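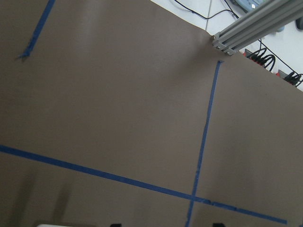

Brown paper marked out with strips of blue tape.

Progress report, July: the Breswood plant trial

Hello again, and thanks for your patience with this one! I know I promised it before the end of June, but the last batch of potting ran over and I wanted the survival numbers in before I wrote anything down.

The short version is that we're in decent shape. The money from the Fullport fund has bought what it was meant to buy, the shade house is up, and most of the houseplants we took on in spring are alive and putting out new leaves. A few things went sideways and I'll get to those too.

The plants

We started 1220 cuttings and divisions, mostly pothos, spider plants, snake plants and a good number of peace lilies (the lilies were divided, obviously, not cut). The idea, as you'll remember from the application, is to find out which of them can be raised cheaply enough to give away to first-time plant owners at the Vachon Street library, with a care card that people will really read.

Pothos has been the star. It rooted in plain water, it rooted in perlite, it rooted in a tray I'd forgotten behind the sink. Spider plants are close behind. Snake plants are slow, and I mean slow - leaf cuttings set in March are only now pushing up anything you could call a pup. I'd budgeted for them to be ready by August and that was silly of me. They'll go out next spring.

The peace lilies gave us the most trouble. We lost 100 of them in one go in May, when the vents in the shade house stayed shut through a hot afternoon. I have since moved the whole lot to the north bench and they've perked up, though some still have brown tips. I suspect the tap water and I'm switching that bench to rainwater to see.

The potting mix

You asked last time why I was spending so much on soil. Fair question! The mix sold under the Cevalar name drains well and I like it, but it's pricey, so I ran a side-by-side with our own blend of coir, bark and perlite. After ten weeks I can't see a difference in the pothos. The spider plants look a bit fuller in the bought mix, maybe because there's some feed in it. My plan is to use our own blend for everything from here on and add a weak liquid feed every other week. That should bring the cost per pot down enough to cover the extra winter heating.

One warning for the file: the first load of bark came in too coarse and the small pots dried out by noon. We sieve it now. It's a dull job and it makes a mess of the floor, but it works.

Pests

Fungus gnats, of course. Sticky cards and letting the top inch of mix dry out between waterings took care of most of them. We also found mealybugs on 10 of the snake plants from the second donated lot, so those went straight into quarantine and the worst three were thrown out. From now on any donated plant sits apart for a month before it joins the others. I should have done that from day one and I'll own that.

The care cards

I'm on the fourth draft. The early ones were far too long, with whole paragraphs on humidity, and the people who tried them out told me so. The new card fits on one side. It says where to put the plant, how to tell when it wants water (finger in the soil, please, no schedules) and what a sad leaf might mean. I'd like to add a line on repotting, but there's only so much room and I'd rather keep the type big. If you have opinions on that, send them over.

Giveaways so far

We held two small handouts in the library lobby this month. Both started at 4 p.m. and both were out of pothos by five. Interestingly, hardly anyone wanted the spider plants until I put a few in hanging pots - then they went too. I had 27 follow-up slips come back, and all but two said the plant was still doing fine. Of those two, one plant had been knocked over by a cat and the other had been kept in a bathroom with no window. I've moved the bit about light to the top of the card.

Money

Spending is a little under plan. The shade cloth cost less than quoted and the benches were secondhand. I've overspent on pots, mostly because I bought too many of the four-inch size before I knew how many lilies we'd lose. They'll keep. The full sheet is going to you separately, with the receipts in order this time.

What's next

More pothos, to start with, and a small test of ZZ plants if I can get hold of clean stock. I also want an automatic vent opener on the shade house before the August heat, and I'd like your okay to pay for it from the unspent shade cloth money. The rainwater bench gets its first proper check in six weeks.

The next handout at Vachon Street is in September, again at 4 p.m., and you're very welcome to come along. Let me know about the vent opener when you can, and I'll get it ordered.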